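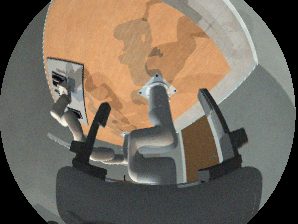 Orange wood-look surface, grey band along one side.

WOLTON ROAD AND DOCK ASSOCIATION
Minutes, November meeting (fall general)

Chair: Hedvig Ljungberg. Minutes: Léonie Tessier (typed up fast, send me corrections before they go in the binder).

Regrets from the Brekke side, ferry cancelled for wind. Two sent notes, read out under the items they belong to. Quorum met.

1. Agenda
Approved with one addition, the culvert at the bottom of the hill (now item 5). Request to move the dogs item up so people with kids could leave. Agreed, then we forgot, sorry.

2. Last minutes
Spring minutes said the gate code "will be changed". It was meant to say "will be looked at". Corrected. Approved otherwise.

3. Plowing
Jerkitz will plow again this winter. Same fellow, newer truck, blade is wider so he wants the snow stakes set further back from the edge. Price per callout unchanged. There's a standby fee this year, $200 for the season, payable up front whether it snows or not. Long discussion. Some felt a standby fee is a way of raising the price without saying so. Others pointed out we had no one at all over the holidays the winter before last and the hill was glare ice.

Asked whether Jerkitz would go past the mailboxes to the turnaround. Answer is yes but only if cars are not left there overnight. He won't plow around them and he won't phone owners. Hedvig will put a sign up. Sign from last year is in somebody's shed, please look.

Sand: box at the top of the hill is full, box at the bottom has been used for garden chairs. Chairs to come out.

Motion to accept the Jerkitz terms including standby fee. Carried, one opposed, who asked to have it noted that he is opposed to the fee and has nothing against Jerkitz.

4. Money
Balance in the chequing account $1361. All road dues are in except three households. Léonie has emailed, will phone next. Not naming names in the minutes but you know who you are.

Reserve for gravel stands at around $2000 and hasn't been touched. Question whether reserve can be used for the culvert. Bylaws say "road surface". Is a culvert road surface? Views differ. Hedvig read the clause aloud twice. Left for item 5.

Insurance renewal came in, a bit higher. Insurer wants a written note of who is allowed on the work dock. We don't have such a list. Hedvig to write one and send it round, shouldn't be more than a page.

5. Culvert
Bottom of the hill, north side. Upstream end crushed, probably by a delivery truck cutting the corner, no one saw it. Water now going over the road in a heavy rain and taking the shoulder with it. Note from Brekke side read out: they've had the same thing and replaced theirs with plastic, bigger diameter, happy so far, would share the spec sheet.

Baltodano came and looked. Says he can dig it and set a new pipe but won't touch it once the ground is frozen, so it's either right away or after breakup. Written quote promised, not here yet. He thought a day's work if there isn't rock. There is always rock.

Talked about a temporary fix. Suggestions: steel plate (who has one), pry the end open with a jack (tried on a different culvert years back, made it worse), sandbags to push the water toward the ditch. Sandbags preferred. Work party Sunday morning, bring a shovel and gloves, park up top. Coffee from Hedvig.

Motion: accept Baltodano's quote by email vote once it arrives, paid from gravel reserve, with the understanding that a culvert counts as road surface for this purpose only. Carried. Wording of the bylaw to be tidied up at the spring meeting so we don't do this again.
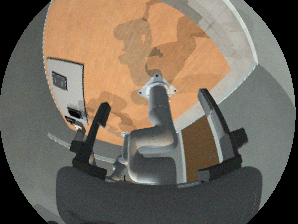

Grey arm mounted on the orange wooden surface, from a low angle.

6. Dock
Floating sections to come out before freeze up as usual. Last year two were left in and the hinge bolts sheared. Nobody wants to repeat that. Winch cable frayed near the hook, do not use untill replaced. Léonie has the measurement somewhere, will find it.

Kayak rack. Still overfull. Boats with no name on them to be moved behind the boathouse, and if not claimed by spring they go to the swap. Complaint that this was agreed last year also and nothing was moved. Fair. Names on boats please, marker is fine, tape falls off.

Swim ladder: bottom rung loose. Leave it till spring.

Light at the end of the dock. Request from across the bay that it be turned off or put on a timer, it shines in a bedroom window. Others want it left on for people coming in late by water. Compromise, a shade on the bay side and a motion sensor if one can be found that doesn't go off for every wave. Trial over the winter is pointless with no boats, so first thing in spring.

7. Dogs
Same as every year. Leashed on the road, off leash on the back trail if they come when called. Some do not come when called. Reminder going out with the dues notice. Bags in the bin by the mailboxes, not on top of the bin and not hung from the maple.

One member asked for a fine. No seconder.

8. Garbage and bears
Bear was at the bins again in the fall. Latch on the left-hand bin is bent and doesn't catch unless you lift and push. Whoever can weld, please speak to Hedvig. Compost is not to go in the bins at all until then. Birdfeeders: people reminded they count as food, some grumbling.

9. Mailboxes
Post office wants clear access on the front side all winter, otherwise they'll hold delivery and it's the drive into town to pick up. Ties in with no overnight parking, see item 3. Two of the boxes have keys missing. New locks are the box holder's cost, not ours.

10. Other business
Potluck after the spring meeting, yes. Theme suggested, no theme decided.

Old road maps: a box turned up in the boathouse, damp, a few worth saving. Léonie will take them home to dry flat and scan what she can. If anyone has the survey from before the hill was regraded she would love to see it, even a bad copy.

Request for shorter meetings. Noted.

To do
Hedvig: parking sign, dock access list, light shade, latch, coffee
Léonie: phone re dues, winch cable mesurement, dues notice with dog reminder, maps
Everyone: look for the old sign, names on boats, chairs out of the sand box

Next meeting in spring, date by email when the ferry schedule is out. Adjourned, lights and heat off, key back on the hook.

L. Tessier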